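Home Features Interviews Money House Letters Search

What does a "spa bathroom" add to a house? She wants to see the math

12 Sep 2020
By Yasuo Nishimura

Vimala Chettiar has a rule about the word "luxury." If it shows up in a listing more than once, she takes a pen out of her bag before she takes off her shoes.

"Once, fine, people get carried away," she says. "Twice and somebody is trying to get me to stop looking at the roof."

Chettiar has valued houses in and near Vodumbridge for most of her working life, first for a lender and now on her own account. I went to see her because I had read, in the space of one week, three separate articles telling me that redoing a bathroom pays for itself. None of them said how anyone knew. I had a bathroom in mind, and I will admit that I wanted her to tell me the articles were right.

She did not. She poured tea, asked me what my roof was like, and then asked who had written the articles.

Two of them, when I went back and looked, were by people who sell bathrooms.

"Well, there you are," she says. "I'm not saying they're lying. I'm saying that if you ask the baker whether you should eat more bread, you know what's coming."

The claim she dislikes most is the one that puts a percentage on it. Spend this much, get that much of it back when you sell. She has heard all kinds of figures over the years, and her complaint is the same each time. A house sells once, to one buyer, on one day. You never get to sell the same house again with the old bathroom in it.

"So where does the number come from? They ask agents what they think. The agents tell them what they think. It gets printed with a percent sign and now it's a fact."

I put it to her that agents ought to have some idea. They stand in the rooms with the buyers.

"They do, and they hear what buyers say. Buyers say 'oh, I love this' about the bathroom and then offer on the place down the road with the better school and the pink tile. What people say in a bathroom and what they put on a form are two different animals."

She does have records, which is more than the articles had. She has kept notes on every house she has been asked to value, and a few years ago, during a slow May, she went through 517 of them with a ruler and a calculator. She was looking for pairs: houses on the same street, close in size, sold fairly near each other, where the main difference she had written down was the bathroom. Out of all those she found some 60 pairs that she thought were fair.

I asked what they showed.

"Not much!" She seems pleased about it. "A bad bathroom hurts you. Rot in the floor, a toilet that rocks, black stuff on the ceiling. Buyers knock money off for that, and often more than it costs to fix. But going from decent to fancy, I couldn't find it. Some of the fancy ones sold for less."

She is quick to say that this isn't proof either. Her notes were written for another purpose, and she picked the pairs herself, knowing what she suspected. Her friend Manikandan Iyengar, a retired math teacher, looked over her pages and told her she could not hang a hat on them.

"He's right. But he also said it was better than a percent sign with nothing behind it, and I've decided to remember that part."

We moved on to tubs, because tubs were really what I had come about. The freestanding tub, set out on the floor with space on all sides, has become the thing everyone wants in the listing photos. Chettiar thinks the photos explain most of it.

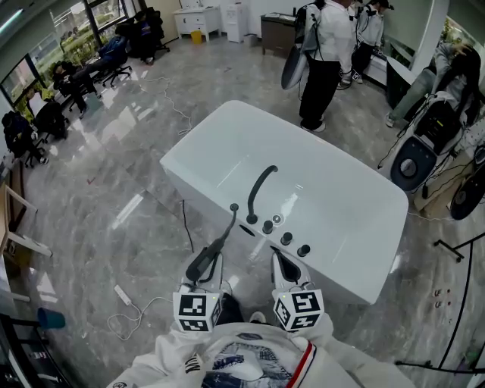

"It looks good in a picture, and the picture is what gets people to the door. I'll give them that. Then you're in the room, and you ask where the towel goes. Where does the soap go? How do you get a mop behind it? I've seen them put in so close to the wall that you'd need a child's arm to clean back there."

Weight is her other question. Water is heavy, and a big tub holds a lot of it. She says she has met owners of older houses who put one upstairs without having anyone look at the joists first. I asked whether any had gone through the ceiling. No, she said, and she wasn't going to pretend otherwise. A couple of the floors had a dip she could feel with her foot, though she couldn't swear the dip wasn't there before.

And do people use them?

"Ask them in the second winter," she says.

This struck me as a little unfair, so I asked someone. Sivaprasad Lobo and his wife put a large tub into their house in Skillach two years ago, and he was happy to talk about it. He uses it most weeks. His wife, he said, uses it more than he does. He had no plans to sell and had not thought about what it did to the price.

"I like lying down in hot water," he told me on the phone. "Is there supposed to be more to it?"

I read this back to Chettiar, expecting a fight. She had no quarrel with it at all.

"Good for him. He bought a bath and he takes baths. My problem is with the fellow who wants a bath and tells himself it's an investment, because then he'll spend double. You can talk yourself into anything if you think you're getting it back."

She has the same trouble with kitchens, decks and anything called a "suite," and she went through them for me at a pace I could not always follow. Heated floors are nice on the feet and invisible to buyers in summer. A second sink is worth having if two people get ready at the same time, and otherwise it is a second thing to clean. She has strong feelings about glass shower doors that I will leave out.

I tried one more defense of the industry. Da-eun Kang, who fits bathrooms for a small firm called Varnance, had told me that customers often come in asking about resale, and that she tries to steer them off it. She would sooner build a room for the people who live there. When I passed that along, Chettiar put down her cup.

"That's a sensible woman. Does it say that on the company's website?"

I checked while we sat there. The website said a new bathroom was "one of the smartest investments you can make in your home." When I called Kang later, she laughed and said the website was not her department.

I still had my own bathroom to think about. My lowest quote had a line in it for $1,074 marked "finishing and sundries," and I showed it to Chettiar, hoping to get at least one piece of advice I could use.

She read it twice.

"Ask them what a sundry is," she said. "Ask them to write each one down. If they can't, it's padding, and if they can, you might find you don't want half of them."

I asked, and the list took nine days to arrive. It had sealant on it, and trim, and something called a "site allowance" that the man on the phone could not explain to me, though he offered to take it off. He did not offer to say why it had been there.

Chettiar was not surprised when I told her, or very interested. She wanted to know if I had been up to look at the roof yet. I had not. She said to take a flashlight into the attic after a heavy rain, look at the wood near the chimney, and call her if it was dark.

It was a bit dark. The tub will have to wait.

Related

Should you fix it before you sell? Four owners disagree
The trouble with "move-in ready"
Rao Street, before and after the new drains
Letters: In defense of pink tile
How to read a builder's quote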